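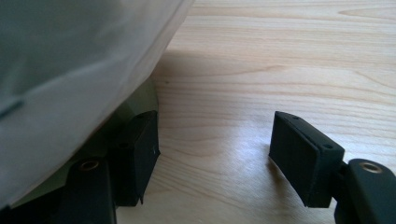 *Packing and Soft Goods, Handout 26, p. 168*

Okay, so last time I ran out of minutes right when we got to cloth, and cloth is the part I like best! I promised I'd write it up, so these are my notes, a bit tidier than what went on the board.

## Pale fabric on a light table

I want you to get used to looking at soft things before you touch them. Take the big pale gray-white piece at the top of the page. It could be a cloth bag, it could be something wrapped up in a textile, and I'd be happy with either answer in your notebook as long as you put a question mark next to it. Look at how it goes almost white along the upper right rim and then drops off to a cooler, bluish gray on the left. Same cloth, different light. Students write down "two fabrics" every single term (I did it myself when I was learning), so check your light first.

There's also a short dark line near the left edge. Fold or seam? I can't tell you from a picture. On a real bag you'd run your thumb over it: a seam has a ridge and it stays put, and a fold mostly gives up when you pull the cloth flat.

And then there's something olive green tucked in the shadow under the curve. Write "green item, mostly hidden" and move on. Please don't guess!

## Working on wood

I love a blond wood table for this. You get the grain as a sort of free ruler for squaring things up, and crumbs show. The one headache is sun. When it washes out the surface, pale cloth and pale wood start to look like cousins, and the shadow ends up being the easiest way to find where your bundle stops. Turn your back to the window or pull the blind halfway down.

## Folding a soft bag, the Grendcombe way

I learned this at the Grendcombe workshop and haven't found anything I like better:

1. Empty the bag all the way, corners too.
2. Lay it flat with the opening toward you.
3. Smooth from the middle out with flat hands. No tugging.
4. Fold the sides in until they meet, then fold up from the bottom in thirds.
5. Leave the handles out if it has them, and tuck them in last.

If it's going back into use the same week, skip steps 4 and 5 and just hang it. Creases you put in on Monday are a pain by Friday.

## Labels and shelves

Bolora bags go on the low shelf, Adance bags on the high one. Anything over the 972 mark in the stock book belongs to the new numbering, so if you come across 1563, for instance, it's fine, it's not a typo.

## For next class

Bring one soft bag from home, any size, with something inside it. Swap with a neighbor and write five lines on the outside only, then open it up and see how you did. Read the Maluleke chapter on wrapping too (skip the bit on string, we did that in December).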